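Watberg Parish Opens Chapel for Night Prayer Through October

WATBERG – St. Brendan Parish will keep its side chapel open through the night during October, with parishioners signing up to pray in one-hour shifts until morning prayer. The practice had lapsed at the parish more than a decade ago, when the old rectory was sold and there was no longer a priest living next door.

The chapel will be unlocked at the end of the evening Mass and will stay open until 6 a.m. At least 2 people will be present at all times. Anyone may stop in without signing up, though visitors arriving after 10 p.m. are asked to use the Bandara Street door, where there is a light and a buzzer. The main doors will be locked as usual.

Tomoyo Ishida, who coordinates the schedule, said the idea came out of a Lenten reading group that met in the parish hall. Several members worked late shifts at the hospital in Drusness and could not make the weekday Holy Hour, which is held at 4 p.m.

"They wanted somewhere to go after work that wasn't a parking lot," Ishida said. "One of them asked why the church was dark when she drove past it. I didn't have a good answer."

The parish tried a single overnight vigil before Pentecost to see whether the hours could be filled. All of them were, including the stretch between 2 a.m. and 4 a.m. that organizers had expected to leave to the clergy. By the end of August, 100 people had put their names down for at least one hour in October, and a second sheet was added at the back of the church.

The Blessed Sacrament will be exposed from the close of evening Mass until midnight. After midnight it will be reposed in the tabernacle and the chapel will remain open for silent prayer. The pastor asked for that arrangement so that there would be no risk of the Sacrament being left alone if someone on the late hours fell ill or was delayed by weather.

The rosary will be said aloud at 9 p.m. in English and at 10 p.m. in Spanish. The remaining hours are silent. Printed copies of Compline are in the rack by the chapel door, along with a book for prayer intentions. The intentions will be read at the Saturday vigil Mass.

Two neighboring parishes are taking part. Holy Cross in Drusness has agreed to fill the midnight hour each week, and a group from the Zukholm mission will cover Friday evenings. Zukholm has no resident priest and has Mass twice a month, and its members have been driving to Watberg for confession since spring.
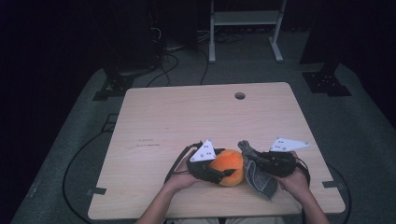

Confessions will be heard in the chapel from 7 p.m. to 8 p.m. on the first and third Fridays. A visiting priest will be available for Spanish-speaking penitents on the third Friday only.

The heating and lighting for the month are expected to cost $200, paid out of the parish devotions fund. No special collection is planned. The parish council will look at attendance in November before deciding whether to continue into Advent, possibly on a smaller scale with one overnight per week.

Ishida said the hours most in need of names are on the 24th, when many of the regulars will be away on the diocesan pilgrimage. Sign-up sheets are in the vestibule and at the parish office, which is open mornings. Those who cannot drive at night may ask the office for a ride – a short list of drivers is kept there – and should call by noon on the day they are scheduled.

Children are welcome with a parent until 10 p.m. After that hour, participants must be 18 or older.

Contact the newsroom | Parish listings | Copyright, all rights reserved | Back to top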